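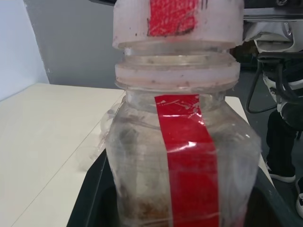

Josphat Khaemba wrote on 13 September 2022:

> I have read the draft procedure for the travel loan notices twice and
> I still don't see what a caseworker is supposed to do when a family
> splits after arrival. Section 4 says the loan note follows "the
> principal applicant." In June we had a case where the principal
> applicant moved to another state for work and his wife and her mother
> stayed here with us. The notices kept going to his old address, which
> is now only hers. She can't read them and she isn't the one who signed.
> Do we forward them, return them, or enter a change of address for her?
>
> Second point. The draft tells us to keep the signed copy of the
> promissory note in the case file "for the duration." Duration of what?
> The service period, the loan, or the retention period in our
> cooperative agreement? Those are three different lengths of time and
> the longest one is a lot of paper.
>
> Third, and smaller: can we please stop attaching the whole packet to
> every message. My mailbox rejects it.
>
> Josphat

Josphat, all,

Taking these in order. I have copied Thư Mai because she keeps the address table in Clarus and will have to make whatever change we agree on.

1. Split cases

The draft is wrong, or at least it is too short. Section 4 was written on the assumption that everybody on one case number lives in one place. That holds on the day of arrival and gets less true every month after.

Who owes the money and where the mail goes are separate questions, and the draft answers both with the same sentence. The people who owe are the adults who signed the note. Moving out does not add a signer or remove one. If the wife in your case did not sign, she does not owe, and nothing we enter in our database can change that. Before anybody tells her so, please look at the note itself and not at the summary screen. The summary screen shows only the first signer. I have found cases where the second adult signed on the following page and the page was scanned separately, out of order, or upside down.

As for the mail: a change of address goes in for the person who signed, at the address that person gives. We do not enter the new address on the word of a spouse, even a spouse who is plainly right, without trying to reach the signer first. I would propose this wording for 4.2:

"When a signer leaves the household, the caseworker contacts the signer by the last known telephone number and asks for a current mailing address. The request and the result are recorded in the case notes. If the signer can't be reached after 2 attempts on different days, the caseworker reports the address as not current to the loan desk and leaves the new address blank."

Leaving it blank is deliberate. A blank address produces a call from the loan desk. A guessed address produces a stack of letters at a stranger's apartment.

Do not forward notices by hand. Unopened letters that come to the office should go back marked as not at this address. Letters that the wife brings in opened are a different matter. Read them to her through the interpreter, write down in the notes that you did, and give them back to her.

One more case that 4.2 does not cover: a child on the case who turns eighteen. Same rule. The child did not sign, so the child does not owe. I'd add one line saying so, as the question came up in the Ronon office and was answered wrongly over the phone.

2. How long to keep the note

I take "the duration" to mean the retention period in the cooperative agreement, counted from the close of the case and not from arrival. The loan desk holds the original. Our copy is there so that a caseworker can answer a question, and for the monitors. We have no duty that I can find to keep it until the loan is paid off, and some of these loans run well past the point where we would have any contact with the family.

Žofie Koubek reads it differently. Her view is that the note is a financial record and that financial records follow the longer schedule in the finance manual. I think the finance manual covers money that passes through our books, and the travel loan never does. But she has been through more monitoring visits than I have, and if she would like to argue it on the list I'd rather settle it now than have Quách and Sendska keep different files for the next two years. Until it is settled, destroy nothing.

For scale, I pulled the count. We have 139 open cases with a signed note on file across the participating offices. In 6 of them the signer's address differs from the case address, so the split-case rule is needed but will not be a heavy load. The closed files in the basement are another matter, with 2,000 folders on the last inventory, and no field on that inventory tells you whether a note is inside. If Žofie's reading wins, somebody has to open them. I would want that in the work plan with hours against it before we agree to it.

3. Attachments

Agreed. The packet is in the shared folder under "loan notices, draft." Please comment in the file and mail the list only with the section number. The list software will start holding messages above the size limit once Aníbal Leitão has changed the setting. If your message doesn't show up, that will be the reason.

Other items that came in off list, so that they are on it:

- The Arabic and Swahili versions of the cover letter still carry the old telephone number. Do not hand them out. Corrected ones are with the translator. The Dari version is fine.

- The letter says "you must begin to pay." The note says payments begin after a grace period stated in the schedule. The letter will be changed to match the note. If a family has asked you about this, go by the note.

- Hardship requests go from the family to the loan desk. We can help fill in the form. We can't grant anything, and we should not say that a request is likely to be granted.

- Several people asked whether a missed payment affects a later petition for a relative. I am not going to answer that in a procedure. It goes to the legal representative every time.

Please send me objections to the 4.2 wording with replacement text. "I don't like it" is hard to edit from. Josphat, could you check whether your June family has a working number for him? If so, you can follow the proposed steps now. They don't conflict with the procedure in force.

Nhung Khúc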